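Allell sets new rules for doors and windows in its older streets

14 Apr 2026

Owners of older houses in the center of Allell will have to ask before replacing a front door, porch door or street-facing window, under rules the town council approved this week. The change takes effect in September and covers 154 buildings, most of them on the streets between the river and the old Horrocks mill.

Until now, the town's preservation rules dealt mainly with roofs, chimneys, porches and additions. Doors and windows were left to the owner as long as the opening in the wall stayed the same size. The council said that gap had allowed a large number of original fittings to be thrown out, and that the pace had picked up since the town's heating rebate began paying for new exterior doors.

A survey done for the town last year found that nearly 70 of the buildings had lost their original front door. In many cases the replacement was a steel or fiberglass unit bought at a home center and set into the old opening with filler strips on each side. The survey did not say how many of the owners had used the rebate.

Under the new rules, an owner who wants to replace a door or window on the street side must file a one-page form with the building office and attach a photo of the existing one. The office has 11 business days to answer. If it does not answer in that time, the work can go ahead. There is no fee for the form. Repairs do not need approval, and neither do painting, new weather stripping, new locks, storm doors or anything at the back of the house.

The office can turn down a replacement if the existing door can be repaired at a reasonable cost. If it cannot be repaired, the new one must match the old in its general layout, meaning the number and position of the panels or panes, and must be wood or have a painted finish that looks like wood from the sidewalk. Dark bronze and plain white vinyl are named in the rules as finishes that will not be accepted.

Glass was one of the points that took longest to settle. The first draft would have required clear glass in every front door. Several residents objected at the hearing in the old high school gym, saying that their houses stand right on the sidewalk and that clear panes would let anyone walking past look into the front hall. The final version allows frosted, ribbed or lightly textured glass as long as the bars between the panes are kept. Stick-on bars and bars sealed inside double glazing do not count. 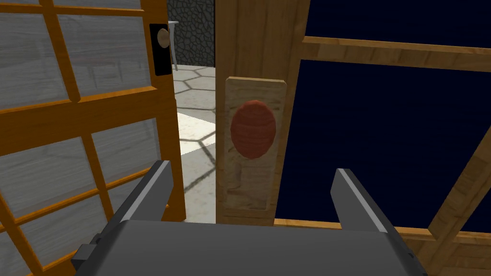
Hardware is treated more loosely. Owners are encouraged to keep old knobs, lock plates, hinges and mail slots, but they will not be fined for changing them. The town has arranged for the salvage yard on Drimotgate to take in unwanted pieces and keep them on a separate shelf, where residents of the covered streets can buy them at half price. The yard already holds several bins of knobs and plates from houses torn down when the bypass was built. It is open every morning and asks people to bring the old part with them so the screw holes can be compared.

The cost of repairs was the main complaint from owners. A restored wooden door with new glazing can cost more than twice as much as a basic steel one, according to figures the building office handed out at the hearing, and the wait can be long. Grustus, the millwork shop that does most of this kind of repair in the county, told the town it is booking work 8 months out. The shop said it would take on one more bench hand over the summer but could not promise a shorter list before winter.

In response, the council added a small repair fund to the plan. Owners can apply for up to half the cost of repairing an original door or window, with priority given to households that already receive the town's heating assistance. The money comes from the same budget line as the heating rebate, which will no longer pay for replacing an original front door in the covered streets. It will still pay for storm doors, attic insulation and work on side and back doors.

Some owners said the rules would leave them with drafty houses. The building office answered that most heat loss around an old door comes from the gap at the sill and along the latch side, and that both can be closed with weather stripping and an adjusted threshold. The office plans to hold two evening sessions on this at the library in late summer. Each will cover how to find a draft, how to ease a door that sticks, how to tell rot from old paint, and when a loose joint needs a carpenter. The sessions are free and no sign-up is needed.

Landlords asked for more time. About a third of the covered buildings are rented, and several have been split into apartments with a shared entrance. Fire rules can require a self-closing door in those buildings, and in some cases the original is too light to carry a closer. The new rules state that the fire code comes first. Where a fire-rated door is required, the owner may set the old one aside inside the building or turn it over to the Drimotgate yard, and must note on the form where it has gone.

Work already under contract is not affected. An owner who signed for a new door before the rules take effect can have it put in at any time through the end of the year, but will need to show the contract if asked. Doors that were replaced in earlier years do not have to be changed back. If one of those wears out, the owner can put in another of the same kind or go back to wood, and the repair fund will cover part of the difference for those who choose wood.

Penalties were cut back from the first draft. A first violation brings a letter and a chance to file late. A second brings a fine, and the fine is dropped if the owner puts in a door that meets the rules within a year. The council took out a section that would have let the town place a lien on the property.

The vote was not unanimous. Members who voted no said they agreed with the aim but thought the rules should have started as guidelines, with a review before anything became binding. Members in favor said the town had tried guidelines before, with porches, and had ended up writing rules anyway after several porches on Mill Row were closed in.

The council also asked the building office to look at two other streets, north of the rail line, that were left out of the survey. Houses there were built later and are more mixed in style, and the office said it was not sure how many still have their original doors. A report on those streets is due next spring. No change will be made there before the report is in.

A map of the covered streets is posted in the lobby of the town hall and at the library. Owners will get a letter with a copy of the form before the rules start. Anyone who is not sure if a house is covered can call the building office or stop by the counter, which closes for lunch from noon to one.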